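Chapter 2: Setting Up Your First Workspace in Plevano

Welcome back, and thank you for sticking with us through the installer. By now you should have Plevano on your computer and a small green leaf icon in your taskbar or dock. In this chapter we'll walk through making a workspace, bringing in an existing project, and getting the code checker to behave the way you like. Take your time with it, and do have a cup of something nearby (the first indexing run can be slow on an older laptop).

If you are moving over from Dikside, please read the note after step 5 before you do anything else. Ute Wendt wrote it after helping a good many people with the switch, and it will save you some head-scratching.

Creating the workspace

1. Open Plevano and choose File, then New Workspace. The start window has the same button, a little larger, on the left side.

2. Type a name. Spaces are fine, and so are accented letters, but please leave out slashes and colons.

3. Pick a folder. We like to keep workspaces in a folder of their own, apart from the source code, so that you can throw a workspace away and build a fresh one without touching your work.

4. Choose a project type. If you aren't sure, go with Plain. You can change it later under Workspace, Properties, and nothing you have typed will be lost.

5. Click Create. The status bar at the bottom shows "Indexing" and a file count. You can start editing right away, though jumping to a definition won't work until the count is done.

Note for Dikside users: Plevano reads Dikside project files, but it does not write them. Once you save, the settings go into a new file called workspace.plv, and your old project file stays just as it was. Keyboard shortcuts are not carried over on their own. Go to Settings, Keys, Import, and point Plevano at your old key file - the one ending in .dkeys.

Adding pictures to the project notes

Every workspace comes with a Notes page, a handy place for reminders, links and pictures. Drag a picture file onto the page and it lands wherever your cursor is. Two pictures dropped together are placed one after the other, with a single caption box behind them.

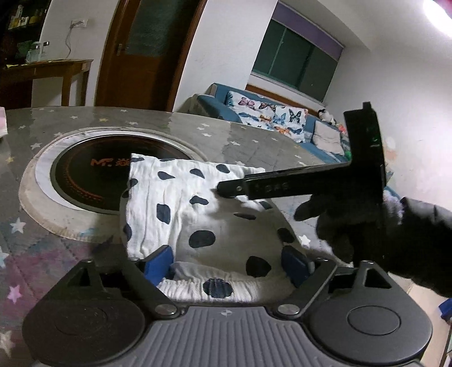
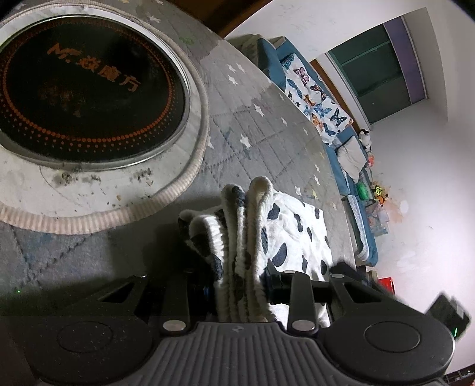
Figure 2-4. Spotted cloth (first picture) and round glass cooking panel (second picture).

To change a caption, double-click it, type the new text and press Enter. Pictures are stored inside the workspace folder, so they travel along when you copy it to another computer.

Setting up the code checker

6. Open Settings, then Checker. The list holds 352 rules, and 322 of them are switched on when you first start. That sounds like a lot, we know! Most stay quiet unless something is really wrong.

7. Choose a level for each group of rules: Off, Hint, Warning or Stop. Rafia Janjua on our support desk suggests leaving everything at Warning for the first week or so, then turning down whatever bothers you.

8. Click Test on Open File. Any findings appear in the lower panel, and a click on one takes you to the line.

Caution: The Fix All button changes every file in the workspace, including files you don't have open. Save your work and make a backup copy before you use it. Undo only reaches the files that are open in the editor.

If the checker never finishes

Now and then the checker gets stuck at the same file each time. Have a look in the log (Help, Show Log) for code 478, which means a file is locked by another program. Close that program, wait a moment, and choose Workspace, Check Again. If you see a different code, send us the log through Help, Contact Support, along with a line or two on what you were doing when it stopped.

Sharing a workspace with your team through the Cheema plug-in is covered in Chapter 3.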